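RECORD OF INSTRUCTION, STATION 3

Issued by the Office of Demonstrated Labor, Urkeck Annex
Filed 2022-05-27

1. Purpose of this Record

The Office maintains a Record of Instruction for every task taught at the Annex. The Record is written by the instructor of the task, in the instructor's own words, and is retained for as long as the task remains in service. Instructors are reminded that the Record is read by persons who were not present. It should be complete, and it should confine itself to the work.

The present Record concerns the task known in the schedule as Pouring, Domestic, Small. The instructor was assigned to Station 3 under the agreement between Renora, which supplies the arms, and the Office, which supplies the people. The instructor had served eleven years in the bottling hall before the hall was closed, and was selected on the strength of that service. The letter of selection used the phrase "an established hand." The instructor has kept the letter.

2. Method

The arms at Station 3 are taught by remote control. The instructor stands at a pair of handles, and each movement of the handles is followed by the arms at the table. The arms do not correct the instructor. A hesitation of the hand becomes a hesitation of the arm, and is kept with everything else.

The schedule called for 3,000 pours, of which the first 1,000 were to be made by the instructor alone and the remainder divided among other hands, so that the arms should not learn one person too closely. The Office has asked that this provision be explained in each Record. The explanation supplied by Renora is that an arm taught by a single person acquires that person's habits together with the task, and is afterward unable to tell the two apart.

The instructor was given a training booklet prepared by Testel, which advises the beginner to move slowly, to finish each motion before starting the next, and to think of the handles as belonging to someone else. The first two points were found to be sound.

3. Conduct of the Work

The task begins with the bottle gripped and raised. It is turned on its side over the table, with the neck toward the bowl, and tipped by degrees. The wrist does most of this. In the bottling hall the wrist was also the part that did most of the work, and it was the part that gave out first, in a good number of cases including the instructor's own.

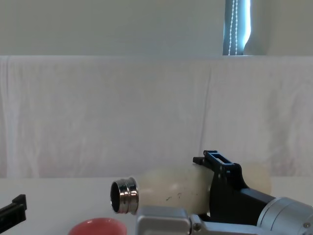 4. Matters Arising in the First Week

During the first week the instructor's pours were judged acceptable in every respect but one. The reviewer at Shenoy, to whom all sessions are sent for grading, noted that at the end of each pour the bottle was given a small turn before it was brought upright. The turn served no purpose in the schedule. The reviewer asked whether there was a fault in the handles.

The handles were examined and no fault was found. The instructor then stood at them for an afternoon, pouring and watching the arm, and saw the turn made each time without being aware of having made it.

It was the turn that stops a drip from running down the outside of the neck. It was taught in the bottling hall to every new hand on the first morning, and the person who taught it to the instructor did so by holding the instructor's wrist and turning it. No words were used. The hall was too loud for words. The instructor had not thought of that morning in a long time and would not have been able to describe the turn if asked.

A reply was sent to Shenoy stating that the handles were in order and that the turn was a matter of technique. The reviewer answered the same day. The answer said that the turn was not in the schedule and should be removed.

5. Removal of the Turn

The instructor made every reasonable effort to remove the turn. It is entered here that 50 pours were made without it, and that these were graded acceptable without remark. They required close attention. The instructor found it necessary to say the word "straight" aloud at the end of each one, and on leaving the Annex that evening was more tired than on any day since the assignment began.

At home the instructor poured oil into a pan and observed the turn again. It was also observed with milk, and with water from the jug.

On the following morning the instructor wrote to the Office to ask whether the turn might be entered in the schedule as a permitted variation. The request was acknowledged. Requests of this kind are considered in August.

6. The Other Hands

In the meantime the first 1,000 pours were completed and the other hands were brought in. They were younger than the instructor, and had come from offices, from shops and, in one case, from a school of music. None had worked in the hall. The Office directed that the instructor remain at Station 3 to oversee them, and to demonstrate where needed.

Demonstration at the handles is done from behind. The overseer reaches around and places a hand over the hand of the learner, and the two move together until the learner has the feel of the weight. The booklet describes this as the quickest method, and the instructor agrees. Every learner at Station 3 was started in this way.

The instructor spoke to each of them beforehand about the schedule. They were told plainly that the bottle was to be brought upright without any turn. All of them said that they understood.

7. Findings

When the full number had been made, the arms were set to pour with the handles unattended. The instructor was present at the request of the Office, and stood behind the line on the floor with the others. No one spoke. The arm took up the bottle, laid it over on its side, and emptied it into the bowl at a good even pace.

At the end it gave the bottle a small turn.

The reviewer at Shenoy was asked for an opinion and went back through the sessions. The finding, which is attached to this Record in full, is that the turn was present in the work of every hand at the station. In some it was slight. In the hand from the school of music it was very marked, and rather graceful. The finding describes this as an unexplained common feature and recommends no action, as the neck of the bottle was noted to be clean.

8. Disposition

The task of Pouring, Domestic, Small is passed into service. The arms will be copied to other stations on the usual terms. Renora has advised the Office that a copied task is copied whole.

The instructor has been offered a further assignment, Folding, Linen, and has accepted it. The instructor has no established hand in folding, and has asked whether someone might be found who does, and who would be willing to stand at the handles for the first morning.

The request for a permitted variation is withdrawn.

Signed at Station 3 by the instructor of the task, and placed with the letter of selection, a copy of which the Office had asked to see.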